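Good morning from Zomthorpe! 3/18/19 and our new season of evening sessions is open for booking. I will write a few posts about it, because many people ask me the same things by message.

First, for those who don't know us. Plarnent is a small indoor archery hall. You come with your friends or your colleagues, we give you the bow, the arrows and the arm guard, and we teach you. You do not need to bring anything except closed shoes.

We have 7 lanes. Two people can share one lane very comfortably, three people also, if they are patient. For a bigger group please write to me before you book, so I can put your lanes side by side.

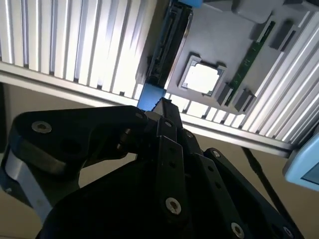
A session is one hour and a half. The first part is always the lesson, also if you have shot before. Please do not be offended by this. I have shot for many years and I still do the lesson with every new group.

Question from yesterday: "Is it hard for the arms?" For beginners we use light bows. Most guests feel it more in the back, between the shoulders, and mostly on the next day.

Children can come from 10 years old, with one adult in the same lane. I know some eight-year-olds are strong and serious, and their parents write me long messages about it. The answer is still 10, I'm sorry.

How to find us: take the bus to Tratgate and get off at the last stop. Walk past the tire shop and turn left. The door is green and the bell is on the right side, quite low. If you come by car, park behind the building and not in front of the tire shop. They are good neighbors and I want to keep them.
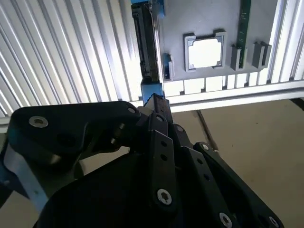
Close-up, black links and silver screws.

Now the team league, which I like the most. Last October we had our first league night and the last arrow was shot very late. This time we start at 6:30 and we start on time.

Rules are simple. Four people in a team, each person shoots 40 arrows in the evening, all scores are added. The best team total last season was 486, made by a team called Thân. They chose the name because one of them was reading a book about the zodiac on the bus. They still have the cup, and they have not polished it.

You can also enter alone and I will find a team for you. Two of last year's teams were made this way, and one of them finished in second place with complete strangers.
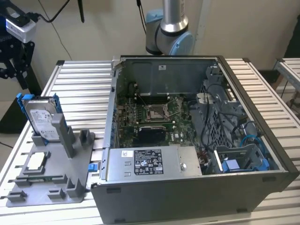 Someone asked about prices for companies. One lane for the session is 40 dollars, the whole hall is 156 dollars for the first hour, and after this we speak about it. Tea and coffee are included. Food you can bring, but please eat at the tables and not on the shooting line.

Left-handed people: yes, we have bows for you! Please write it in the booking, because we have only a few and they are popular on Fridays.

If you must cancel, tell me one day before and you can move to another evening without paying again. On the same day I can't do this.

League registration is open until the end of the month. Send me your team name and four first names. If the team name is rude I will read it aloud anyway, but with a very bad accent.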